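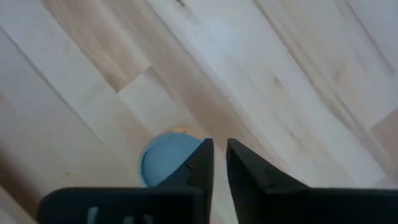 # Lurari tabletop kit: sample recordings

January 26, 2018, by Danuta Wróbel
2 min read
Print | E-mail this page

Sample set that ships with the Lurari kit (arm, parallel gripper, wrist cam, one fixed cam). For people deciding whether to buy or borrow one. Small on purpose.

## Whats in it

- 223 episodes, wrist view + fixed view
- 7 dropped for bad sync, list in dropped.txt
- cans, tins, round dishes and lids, nothing heavy
- one folder per episode, timestamps in csv

## Setup

Bolt arm to frame, plug in, run home.sh. Leave slack in the cables over the wrist or the last joint stalls. Took Fulvio Melis around 10 minutes second time, much longer the first.

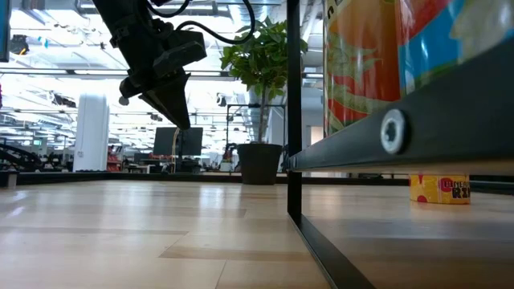
Fixed cam view. Arm up, fingers clear of the table.

Exposure on the fixed cam is auto. Bright windows wash out the background, we left it. Lock it youself if you train on that view.

## Wrist cam

Fingers are always in view, bottom center. Don't crop them. Pixel values 0 to 255, no normalizing done.

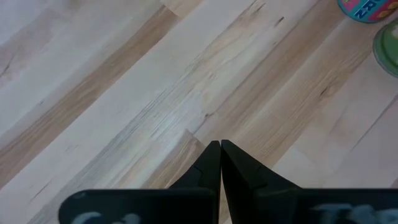 Wrist cam, gripper closed. Tin and green round item top right.

## Known problems

- small objects blur up close, fixed focus
- grip force not logged before firmware update in August
- pale table, white objects get lost. Use somthing colored
- labels by Renzo Palumbo and me, not cross-checked yet

Questions about the kit itself go to Wesard, not us.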